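Notes from the workshop meeting, May 6, 2010

I was handed the pen again, so you get my version. Everybody turned up, the coffee was drinkable and we got through the list in one go, apart from the last bit, where we all stood up and wandered.

**Shelving and storage**

Wuvora sent their quote for the extra rack. It's 3,000 with delivery, which made a couple of us whistle. I like their racks (the one we have has never wobbled on me), but we agreed to ask for a price on a shorter one before anyone signs. If they come back by June, fine. If they don't, we try Ertürk, who are slower but will cut shelves to size.

Somebody asked if the blue things could move down a shelf. No objection. Short people rejoiced!

**Trays**

We talked about trays for far too long. The compartmented ones from Hinico are popular and keep disappearing to other benches, so I proposed we order 7 more and label them by bench on the underside. Agreed. There was a side argument over whether small parts should be sorted by color or by size – size won, but only just, and I'd still rather have color.

**Floor**

The green floor stays. The gray concrete part still needs a proper scrub and I said I'd find out what cleaner we're allowed to use on it. Cables to be kept off the walkway wherever we can manage it. Yes, I know I'm the worst for this.

**Bench side**

This was the wandering part. We went over to look at the white workbench and the upright panel next to it, and agreed the panel is staying put for now. Two of us wanted it turned so there'd be more elbow room for anyone working down at floor level, and two thought it would block the rack.

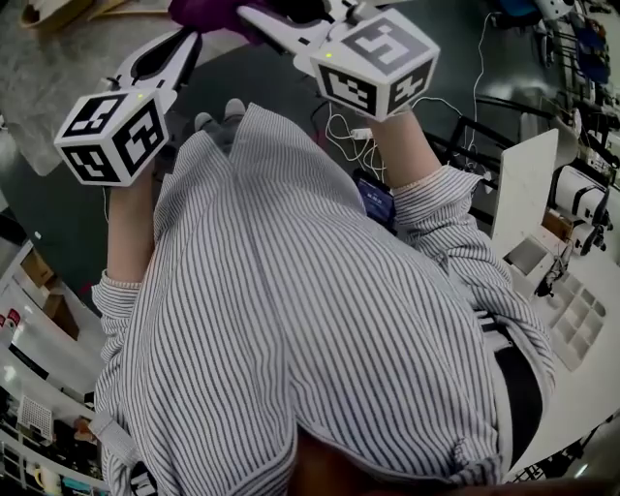
The compromise is to try it turned for two weeks and see who complains. I'll put a strip of tape down so we can put it back in exactly the same spot if it's a disaster.

**Odds and ends**

- Rirnus catalog is on the shelf by the door, please don't walk off with it
- Sleeves rolled up when you're handling small stuff, same as before
- Three stools need new feet – I have the feet, I need a free afternoon

Next meeting in June, same place. Bring your own mug.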